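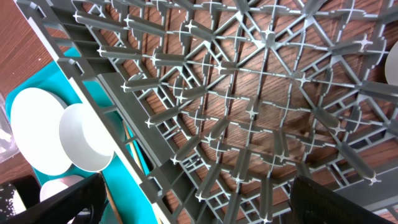
The Case for a Robot That Does the Dishes Slowly

By Tươi Châu
Saturday, March 29, 2025

I have wanted a machine to clear my table since I was tall enough to be asked to do it myself. So take what follows as the opinion of somebody who was always going to like this stuff. But I do like it, a lot, and I think the people selling two-armed tabletop kits have finally picked the right chore.

The kit I have in mind is the Clavovell, made by a small outfit called Sedix. You get two arms, a rail to mount them on, grippers, cameras, and the software to teach the thing by steering it through a job yourself. You clamp it down, put your mess in front of it, and start showing it what you want. My first afternoon with one was mostly grinning.

Most kits I've tried come with a demo of stacking blocks. Blocks are fine! I have stacked plenty. But a block is the same from every side, it has no inside, and it has nothing stuck to it. Dishes are a whole education. A plate lying flat gives you only a thin rim to grab. A bowl leaning on a plate moves when the plate moves. Chopsticks are a small nightmare (try picking up one, and only one, with two fat fingers). And a rack full of pegs asks for a plate to arrive on edge, at the right angle, in a slot that may be half hidden behind the plate itself.

Then there's the food. Rice is my favorite test of any of these machines, and I'll argue with anyone about it. Grains go everywhere, and a robot that ignores them has moved the dishes without cleaning up after dinner.
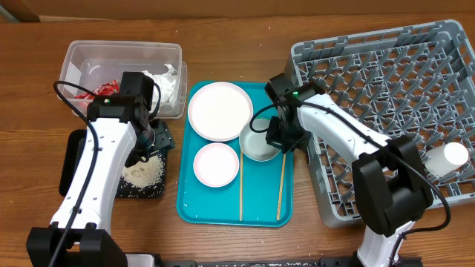

Photo: Tươi Châu

What won me over about the Clavovell is having two arms that can work over the same small area. One can hold a tray still and the other can lift. That sounds like a minor thing until you've spent an evening with a single-arm kit, chasing a bowl across a table an inch at a time. The wrist cameras matter just as much. From overhead a rack is a gray blur of pegs, and from the wrist you can line up on one gap.

I do have complaints. The cables that arc over the arms make me nervous every time an elbow swings wide, and I'd pay extra to have them run inside. The manual is 64 pages long and the part on calibration is the thinnest part of it. The fingers are black, and so is the pad I like to put under things, which makes it hard for me to judge a grip at a glance when I'm tired. And it's slow. My longest session was 31 minutes for a table I could clear in two.

I don't mind slow, though. My dishwasher is slow too, and I've never stood in front of it with a stopwatch. If I can go read a book, the robot can have its half hour. What I want is for it to be careful, and to try again when a grip slips, and the kit lets you teach both. When one of my practice runs goes wrong I save it anyway and add a recovery to the end, and I'd urge every owner to do the same.

I'd ask Sedix to ship the next one with a dinner in the box. Give people a rack, a tray, a few odd bowls, a bag of rice. Let the blocks go.

3 comments

Sándor Orbán
Agree on chopsticks. I get them by pushing one up against the side of the tray first and then closing on it. Works more often than going straight down.

mendel1011
Two minutes to clear a table? Come to my house, we have kids. Does it cope with glasses or only the white stuff?

Chacko
Great read. I tied my cables back with soft straps at the elbow, leave plenty of slack or it'll tug at the wrist. Also yes please to the bag of rice!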